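Print this post | E-mail this to a friend

Packing light, or trying to

Three nights in Piresley next month and I have already started a list. Then a second list, because the first one had "jumper??" on it four times.

I used to be a terrible packer. Big suitcase, wheels that pulled to the left, half of it never worn. Carried a hairdryer to a place that had a hairdryer in every room. Two pairs of smart shoes for a weekend of mud. Then the airline wanted 40 quid for the case at the gate and that was that, more or less. Cured. Or mostly.

So. What goes in now.

One pair of trousers on, one pair in. Three tops, all of which go with both trousers - I lay them on the bed the night before and if one doesn't match it stays behind, no arguing. Socks for every day plus one. Pants the same. A thin waterproof, the sort that squashes to nothing. Nightshirt. Flat shoes only if I'm going somewhere with tablecloths.

Washing stuff is where it always goes wrong. I had a wash bag that weighed 900 grams, I put it on the kitchen scales and was quite shocked. Half a bottle of conditioner, sun cream from who knows when, nail scissors, a second pair of nail scissors. It's now a bar of soap in a tin, toothbrush, small toothpaste, a comb and my tablets. The soap does hair as well. My hair has opinons about this but it's only a few days.

Books. I can't do the one book thing. I have tried. Finished it on the train out to Molley last July and then had to read the back of a leaflet about drainage for the rest of the journey. Two paperbacks, thin ones, and I leave the first behind when it's done. Last time it was 197 pages and lasted until supper.

Chargers - one plug, one cable. Put it in FIRST. I have bought that cable again in a station shop more times than I want to write down here.

Food for the journey goes in a separate bag, always, after the banana. Not going into the banana.

Things I no longer take: umbrella (blows inside out), travel pillow, notebook for all the thoughts I was going to have, binoculars, the "just in case" cardigan. I do miss the cardigan.

Rolling or folding, people always ask. Rolled for tops, folded for trousers, and stuff the socks in whatever gap is left. I did try those packing cubes. All I got was a bag full of smaller bags and I could never rember which one had the pants in.

And leave room. A fist of space at the top at least, for the cheese or the jar of something you swore you weren't going to buy. There's a good farm shop up the hill at Piresley, apparently shuts at 4pm, so it'll be a case of dropping everything off and going straight back out.
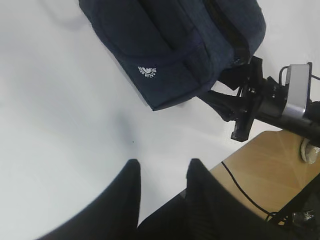 Train is at ten past seven in the morning, which means everything by the front door the night before, shoes on top, keys in the left shoe. If it rains I'll be sorry about the umbrella.

Print this post | E-mail this to a friend

Recent posts
The slow train to Molley
Daltura out of season, and where to get soup
Soap in a tin: six months on
What I did with all the old suitcases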